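COMMUNIQUÉ DE PRESSE — décembre

Ordinateurs de bureau « en fin de vie » : l'association Hirnoteo demande à voir les preuves

Le fabricant de logiciels de gestion Plevell a annoncé le mois dernier que la prochaine version de son programme ne s'installerait plus sur les postes jugés trop anciens. L'éditeur parle de sécurité, de confort et même de sobriété énergétique. Hirnoteo, association d'aide à l'équipement des petites structures, a lu le dossier en entier et reste sur sa faim.

Le document compte 6 pages. La consommation électrique y occupe un paragraphe, sans protocole ni liste des machines mesurées. Le mot « réparation » n'y apparaît pas.

« On nous demande de croire qu'un tableur et une messagerie réclament soudain une machine neuve. Peut-être. Qu'on nous montre les mesures », déclare Karim Semaan, président de Hirnoteo.

L'offre de remplacement proposée aux adhérents de l'association s'élève à 659 euros par poste, hors écran et hors transfert des données. Plevell la présente comme un geste commercial. Pour un cabinet infirmier ou une école de musique, la facture arrive en plein bouclage du budget, et l'éditeur ne dit pas ce que deviendront les unités centrales reprises. Recyclées, revendues, broyées ? Notre courrier à ce sujet est resté sans réponse.

Hirnoteo ne prétend pas que tout se répare. Certaines pannes coûtent plus cher que la machine, et un vieux poste mal entretenu peut poser de vrais problèmes de sécurité. Mais l'âge inscrit sur une facture ne remplace pas un diagnostic.
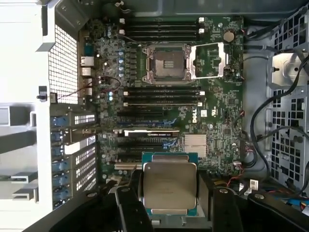
L'atelier Palaniappan, partenaire de l'association, examinera gratuitement jusqu'à 200 unités centrales appartenant à nos adhérents. Chaque propriétaire recevra une fiche écrite : état des composants, pièces remplaçables, prix, et avis défavorable lorsque l'intervention n'en vaut pas la peine. Les résultats seront publiés, y compris s'ils donnent raison à l'éditeur.

« Je me méfie autant des promesses de réparation miracle que des dates de péremption », précise Ilango Marar, responsable technique de l'opération. « Une partie des machines ira au rebut, nous l'écrirons aussi. »

Hirnoteo demande par ailleurs à Plevell un report de 6 mois et la communication de ses essais complets. Un « label de durabilité » confié au cabinet Skavley nous a été proposé en échange — nous attendrons d'en connaître les critères avant de l'applaudir.

Inscriptions et demandes d'entretien : service de presse de Hirnoteo, le matin de 9 h à 12 h.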